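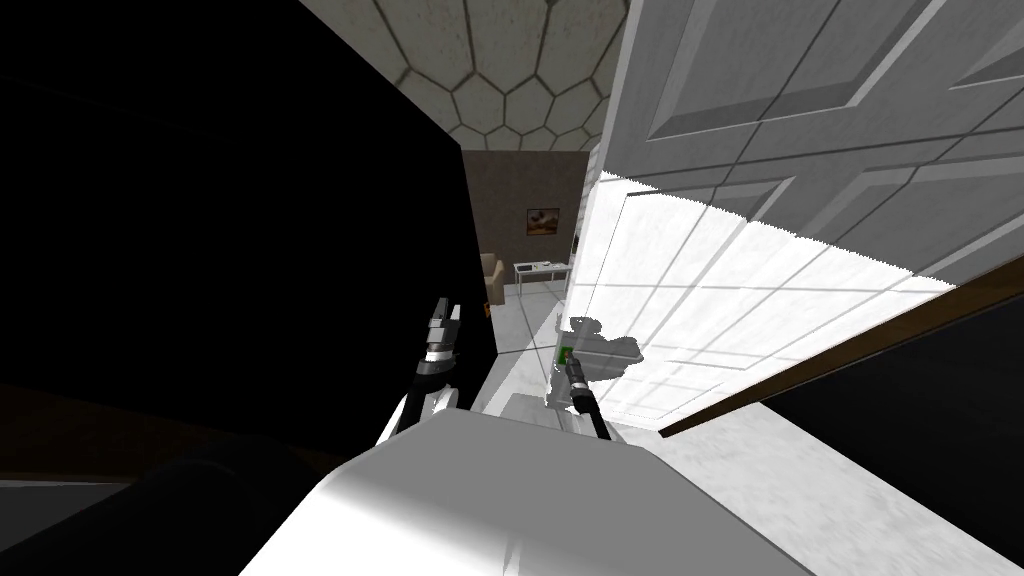
Search reviews Type and press enter Clear

The Tomberg Pour-Over Kettle, Six Months In

By Janaína Guimarães
December 2021

I bought this kettle in June, after my old stovetop one finally lost its handle (it had been wobbling for a year and I kept tightening it with a butter knife). I make coffee twice a day and tea whenever I'm avoiding something, so a kettle in my house gets a real workout. I was not looking to fall in love with one. And yet!

The Tomberg is an electric gooseneck, the kind with the long thin spout, and it sits on a round base with a dial and a small display. It cost me $31 at the closing sale of Van Leeuwen, the kitchen shop on our main street, and I know that's a silly low price, so please don't write to me asking where to get one for that. I've seen it for a good bit more since, and I'd still buy it again tomorrow.

The pour is the reason to get it. My old kettle had two settings, a dribble and a flood. With the Tomberg I can tip my wrist a tiny bit and get a thin, steady stream that lands exactly where I want it, and it keeps going at that speed until I stop. The first morning I used it I made a second cup I didn't need, just to do it again. My coffee tastes better too. I used to get that sour, weak first half of the cup, and I blamed the beans for years (sorry, beans).

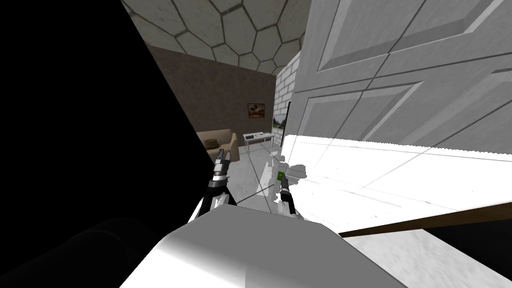
The handle took me longer to warm up to. It curves out and down, with a flat spot on top for your thumb, and for the first week I held it all wrong and my wrist got tired. Then my sister came over, grabbed it much closer to the top than I'd been doing, and poured like she'd owned it her whole life. I copied her and haven't had a sore wrist since. If you have big hands you may find the gap a little tight when the kettle is full. Mine are small and I have room to spare.

Heating is quick. I fill it to the top line for two mugs and it's ready by the time I've ground the beans and rinsed the filter. I don't own a stopwatch and I don't plan to start, but it's a lot faster than the stovetop ever was. The dial lets you pick the temperature, and it clicks as you turn it, a nice solid little click that I enjoy more than I should. Green tea was always bitter in this house until I could stop the water well short of boiling. Now I go through a bag of it every couple of weeks.

There's a hold button as well, which keeps the water at your chosen temperature for a while. I thought I'd never use it. I use it every single day! I put the kettle on, go feed the cat, get into a conversation about whose turn it is to take out the recycling, and when I come back the water is still right where I left it.

Now the grumbles, and there are a few. The beep is much too loud. It beeps when it's done, it beeps when you lift it, and it beeps when you put it back, and at six in the morning that is three beeps too many. I looked all through the booklet for a way to turn it off and didn't find one. The cord is short, too. I had to move the toaster to the other end of the counter, and the toaster has not looked right there since.

The lid is a friction fit with a little knob, and it's stiff. You want it stiff, so it stays on when you tip the kettle all the way over for the last of the water, but it takes a proper tug and you have to watch out for steam on your fingers. Mine has loosened up some over the months.

Cleaning is easy. We have hard water here in Clorbridge, and there was a chalky ring on the bottom by the end of the first month. I boil equal parts white vinegar and water, let it sit through a TV show, rinse it three times and it's good as new. The outside shows every fingerprint, so if that kind of thing bothers you, keep a dish towel close by.

Before I settled on this one I borrowed a friend's Grirnton for a weekend. It's a handsome kettle and it was quieter, but the spout was wider and I kept overshooting and flooding the filter. If you mostly make tea or instant soup you might like the Grirnton better, and it does hold more water. For pour-over coffee I'd go with the Tomberg and put up with the beeping.

I've already talked my sister into getting one. She chose the cream color and I'm a bit jealous, since mine is plain black and hers goes with everything. She says the beep doesn't bother her at all, but then she gets up at nine.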